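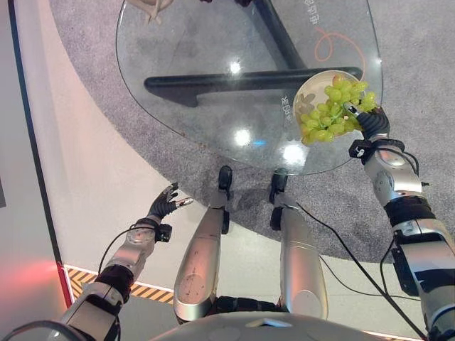

Search stories Search this site Go

The Glass Table

My aunt bought the glass table in January, with the money from the sale of the piano. She paid 600 for it in a shop called Folovano, and she carried the receipt in her purse for a long time after, as other women carry a picture of a child. The table had three rounded sides and no proper corners. "Where does one sit?" my uncle asked when it was brought in. She told him that one sits where one likes.

I was living with them that year because I had work at Prolari, in the packing hall, and their apartment was close to the bus. I slept in the small room. In the evenings we sat by the new table, and we were all a little afraid of it. My uncle put down his cup so softly that you could not hear it. Through the glass he could see his own slippers on the gray rug, and this disturbed him. He said that a man's feet should be private when he is drinking tea.

Only the bowl was allowed to stay on the table always. It was a shallow bowl, the color of cream, and it had come with my aunt from her mother's house in Alter. In winter it was empty, or it held keys. When summer came she filled it with grapes, the pale green kind, and then the whole room changed. I cannot explain it well. The light from the lamps lay on the glass and on the fruit also, and we talked more.

That was the summer when my uncle wanted to go back to Hinojosa. His brother had left him a house there, with a roof that was half good. He had a letter from a builder who asked for 2,000 to repair it, and he read this letter to us many times, each time in a different voice, to find the voice in which my aunt would agree.

"And the table?" she said.

"The table can travel."

"It is glass."

"Glass travels. How did it come here?"

She did not answer. She took the bowl by its edge and turned it a little, so that the full side was toward him. He understood that he should eat something and be quiet.

He pulled the bunch nearer and looked into it for a long time, as if he had to choose one person from a crowd. Among the green grapes there was one that had turned almost orange, with a bit of pink, like a cheek.
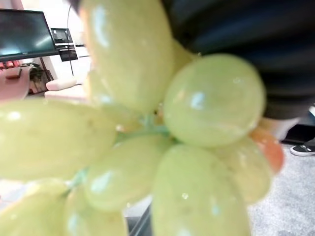
"This one is from another family," he said.

"It is the same family," said my aunt. "It was on the side where the sun is."

He did not eat it. He ate a green one beside it, and then another, and he put the stems in his saucer in a neat line. My aunt watched his hand. I think she was waiting to see if he would take the orange one, and I was waiting too, although I had to get up at five and should have been in bed.

"My mother had a vine over the door there," he said. "In Hinojosa. The wasps were terrible."

"You never told me about wasps."

"You never asked me about the door."

She laughed then, which I did not expect. She asked him how wide this door was. He showed her with his arms, over the bowl, and she stood up and went to the kitchen drawer for the measuring tape. When she came back she got down on her knees on the rug and held one end of the tape against the glass, and told me to take the other.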